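El rincón de las conservas: limones y limas en sal

En el boletín de septiembre prometí escribir sobre los cítricos en sal y hoy lo cumplo, con un poco de retraso. Varios lectores de Umville me preguntaron en la última reunión si es difícil. No es difícil, pero pide paciencia, y también un poco de orden en la cocina. Yo aprendí a hacerlos tarde, cuando ya vivía aquí, porque en la casa de mi infancia se conservaban pepinos, coles y setas, y los limones eran una cosa de invierno que llegaba por pocas piezas. Pido disculpas si alguna palabra no es la que usaría una cocinera de la región. En mi idioma tenemos un solo verbo para encurtir, salar y confitar, y todavía los confundo.

Qué fruta comprar

La piel es la parte que se come, así que conviene buscar fruta sin cera. En el mercado de Meredith, los sábados, hay un puesto al fondo que vende limones de piel fina, un poco feos, con alguna hoja todavía pegada. Son los mejores para esto. Los limones grandes y de corteza gruesa también sirven, pero necesitan más tiempo en el tarro y la parte blanca queda algo amarga.

Si solamente encuentran fruta encerada, pueden meterla un minuto en agua muy caliente y frotarla después con un cepillo. No es perfecto, pero ayuda bastante. Séquenla muy bien con un paño limpio antes de empezar.

Las limas se hacen de la misma manera. Son más pequeñas y más perfumadas, y su color verde se pierde: después de dos semanas tienen un tono pardo que al principio me asustó. El sabor, en cambio, es más profundo que el del limón. A mí me gustan con pescado y con garbanzos.

Los tarros

Uso tarros de cristal de boca ancha, de medio litro. Los hiervo diez minutos y los dejo boca abajo sobre un paño. La tapa debe ser nueva o estar en muy buen estado, porque la sal come el metal. Una vez guardé un tarro con la tapa rayada y en primavera tuve que tirar todo - la tapa, el tarro y seis limones hermosos.

Quien tenga tarros con cierre de goma puede usarlos también. En ese caso hay que mirar la goma con atención y cambiarla si está dura.

La receta, con cantidades

Para un tarro de medio litro se necesitan cuatro o cinco limones pequeños, o seis limas, y además el zumo de otros dos limones. De sal gruesa, sin yodo, calculo 70 gramos. Para dos tarros grandes, de un litro cada uno, preparo unos 200 gramos y casi siempre me sobra un puñado.

Se corta cada fruta en cruz desde la punta, sin llegar hasta la base, de modo que los cuatro cuartos queden unidos. Se abre con los dedos y se llena de sal por dentro. Después se pone en el tarro y se aprieta fuerte con una cuchara de madera hasta que suelta el jugo. Entre una fruta y otra se añade un poco más de sal. Al final se completa con el zumo hasta cubrir todo. Ningún trozo debe asomar.

La piel rugosa de la lima se ve bien de cerca.
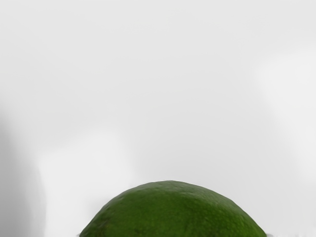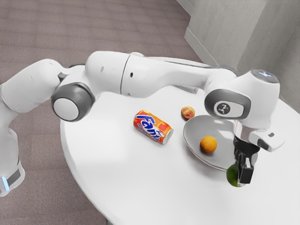
La espera

Durante la primera semana dejo el tarro en la mesa de la cocina, lejos del sol, y le doy la vuelta una vez al día. La sal se va al fondo y con este movimiento se disuelve poco a poco. Si el líquido baja, añado más zumo. Nunca agua.

Después lo guardo en un armario fresco. Con limones finos, 30 días son suficientes. Con los gruesos espero 40. Las limas están en el medio, según el tamaño, y la mejor prueba es apretar la piel con una cuchara: si cede sin resistencia, ya se puede comer. Una vez abierto, el tarro va a la nevera y allí dura varios meses, siempre que el líquido cubra la fruta.

A veces aparece en la superficie una capa blanca muy delgada. En los libros que tengo se dice que se puede quitar y continuar. Yo soy más miedosa y prefiero tirar el tarro si además el olor ha cambiado. Si hay moho de color verde, negro o rosa, no hay nada que discutir, se tira entero.

Cómo se usan

Se saca un cuarto con un tenedor limpio, se enjuaga bajo el grifo y se quita la pulpa con un cuchillo. La pulpa es muy salada, pero no hace falta perderla: yo la pico y la pongo en la marinada del pollo en lugar de la sal. La piel se corta en tiras finas o en cuadraditos.

Mis usos de cada semana son sencillos. Lentejas tibias con cebolla morada, perejil y piel de limón. Patatas cocidas, todavía calientes, con aceite y piel de lima. Yogur espeso con pepino, un diente de ajo y media cucharadita de limón muy picado. También mejora una sopa de verduras que ha quedado triste, pero hay que echarlo al final, con el fuego apagado, y probar antes de añadir más sal al plato.

Con el líquido del tarro se puede aliñar una ensalada. Es fuerte, basta una cucharada para cuatro personas.

Una lectora me preguntó si se pueden añadir especias. Sí, claro. Una hoja de laurel, unos granos de pimienta, un trocito de canela, pero mejor una sola cosa en cada tarro. El año pasado puse clavo, cilantro y guindilla juntos, y el resultado sabía a armario de farmacia. Con las limas queda muy bien la semilla de comino.

Encuentro de octubre

El próximo encuentro de conservas será en octubre, en la sala de la biblioteca de Allormont, por la tarde. El tema son los membrillos, en pasta y en almíbar. Quien quiera traer su tarro de cítricos para comparar, será bienvenido, aunque los que se hagan esta semana todavía van a estar un poco duros. Por favor, pongan una etiqueta con la fecha y la clase de fruta. En primavera tuvimos tres tarros iguales sobre la mesa y todavía no sabemos cuál era el de pomelo.

El molino Skastenico vuelve a vender sal gruesa en bolsas de papel, y se pueden encargar a través del boletín. Las bolsas se recogen el mismo día del encuentro. También busco tarros de boca ancha que alguien ya no use, con tapa o sin ella. Pueden dejarlos en la entrada de la biblioteca, en la caja azul que está debajo del perchero.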